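News from the Kvam group: fewer demonstrations, more stationery

Regular readers will remember that in October we promised you a result. We have one now, and it is smaller and odder than the one we promised.

The question Tyra Sjöberg set out to answer was how many demonstrations a two-armed policy needs before it can handle desk objects it has met only in passing. The usual answer in our lab has been "more", followed by a week of someone driving the arms by hand until their shoulders gave out. Our old training set for the desk tasks ran to 1000 demonstrations, and most of them, if you sit and watch them (Vidar Lie has, poor man), are the same demonstration with a different yawn in it.

So Tyra tried choosing them. Her method, which the group calls Breslow after a long argument we won't repeat, trains a small policy on 100 demonstrations and lets it guess its next movement at every moment of the remaining 900. Where the guesses agree with each other, the demonstration is put aside. Where they scatter, it is kept, and the policy is trained again. After 9 rounds of this she stopped, mainly as the computer was booked by somebody else.

The final set was 200 demonstrations. The other 800 are still on the disk, feeling unloved. On picking up and handing over, the policy trained on the small set did as well as the one trained on everything. On turning an object round before handing it over it did a little better, and we don't yet know why. Vidar thinks the big set taught the arms to hesitate, having been recorded largely by people who hesitate. He may be talking about himself.

There are things it does badly. Staplers are still a nuisance: long, shiny, heavy at one end, and inclined to open when gripped in the wrong place. Tape dispensers are worse. Breslow keeps a great many stapler demonstrations in every round, so at least it knows what it doesn't know – more than can be said for the first draft of our paper.

Our colleagues at Mavstead have asked whether the method works with their single-arm recordings. We have sent them the code and a list of apologies for the code. Tyra will give a longer account at the Stemanton open day on Saturday, with the arms running for as long as they feel like it.

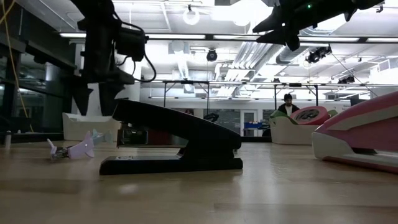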